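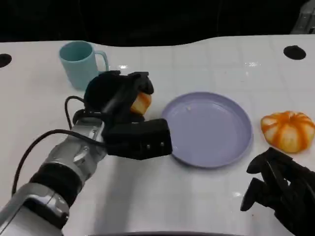
Head view, left arm at the plate rim, right hand not in use

Search this forum… Advanced search

Board: Manipulation / Demonstrations and Teaching
Topic: Hand guiding or remote for put-on-plate demos?

padforce
04/12/2025
We are collecting demos for a put-the-piece-on-the-plate task on a two-arm unit (Ulla, for those who read my thread on the cable routing). White table, lavender plate, blue mug as a distractor, orange produce pieces. The stills are from the remote set, driven with the Trustunov glove. The policy is trained in Vutlow with default settings apart from the chunk length.

I have 300 remote demos and 30 taken by hand guiding, where you put the arm in zero-gravity mode and move the wrist yourself. The hand-guided ones are much cleaner around the grasp. The remote ones have a lot of stopping and starting near the plate rim. Before I book more time I would like to know which set people would extend. Mixing them has not helped so far, but I only ran the mix once.

slewlimit
Extend the remote set. With hand guiding your own arms are in the head camera for most of the demo, and at run time they are gone. The policy learns to look for a sleeve. We lost most of January to that.

padforce
I replay the hand-guided joint paths afterward with nobody near the table and record the cameras on the replay. No sleeves.

slewlimit
Then your contacts are wrong. On replay the piece is never in quite the same spot, so the fingers close on something that has shifted. Some of those replays will fail and you have to sort them by eye.

ohmic_grip
I don't agree with that as a general rule. With a fixture for the start positions we keep most of our replays. It is slow, but the paths are smoother than anything I can do with a glove. Depends on how soft the piece is. Produce is a bad case, I'll give you that.

Also, padforce, look at where your gripper is in the first still. The round pad is in front of the lower part of the mug. If the mug is ever going to be a target, you want demos where the head camera can see all of it. I would move it farther back or vary it.

padforce
Mug is never a target in this set. I vary it along the back left but not by much. Will widen.

tablezero
Second question on the same still. Is the right hand always parked in that corner? It is close to the other orange piece. If it sits there in every demo the policy will treat it as a landmark, and then the day you start with it somewhere else you get odd behavior from the left arm. Happened to us on a Rantala bench with a similar layout.

padforce
It is parked by the glove software when the right channel is idle. I had not thought of it as a problem. There is an offset setting, so I can change it between sessions.

slewlimit
Change it between demos. Between sessions is too coarse, it will line up with the lighting.

ohmic_grip
Can you post a wrist view from one of the remote ones? The stopping and starting could be a camera problem. If the operator is working from the head view alone, the gripper covers the contact and they will creep.

padforce
From a different point in the task. The operator has both views, with the wrist one in a smaller window.

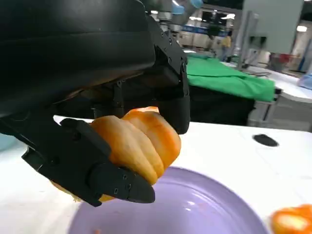
Wrist view over the plate, remote set

ohmic_grip
OK, that view is useful. Lower finger goes under and around the left side of the piece, upper finger presses on the top. You can judge the grasp from that. I would make it the large window for the last part of the move and keep the head view for the approach. Our operators creep a lot less that way.

What I don't like is how much hall you can see. Green cloth, the second table with the blue container, blue banner, a person in yellow at the back. The head view has a dark background and almost none of that.

tablezero
Agreed on the background. Crop the wrist image or put up a screen behind the table. I would do the screen. Cropping takes away the upper finger on that hand, or a good part of it.

slewlimit
I would leave it alone. A background that changes is free variation. If you put a screen up for all your demos, the policy has never seen a person walk past, and then someone does.

tablezero
It is only free if it changes independently of the task. In a hall it changes with the time of day, and so does the operator getting tired. With 300 demos that may be enough to matter.

slewlimit
May be. I have not seen it matter.

gearlash
Small point. There are orange specks on the plate in the wrist view. Do you wipe it between demos? If you don't, specks will build up over a session and "plate with specks" starts to mean "piece has been placed." We had a policy that would not place onto a clean plate. That was a nuisance to find.

padforce
Wiped at the start of each block of 18, not in between. I'll shuffle the order of clean and used plates.

gearlash
Do that and check your success labels at the same time.

padforce
Did a first pass on the suggestions. Wrist view is now the large window below a set height above the table, right-hand park position is drawn at random for each demo. Median pause at the rim went from about 3 seconds to under one. So the pauses were mostly the display and I will extend the remote set. Keeping the hand-guided demos as a reference for path shape, not for training.

ohmic_grip
I would still throw them into the mix with a low weight. One run is not a test.

padforce
Fair. I'll queue it with different seeds after the plate shuffle is in.

slewlimit
Post the failures as well, please. Screen or no screen?

padforce
No screen for now. Half the next blocks will be shot with one, so tablezero gets a comparison.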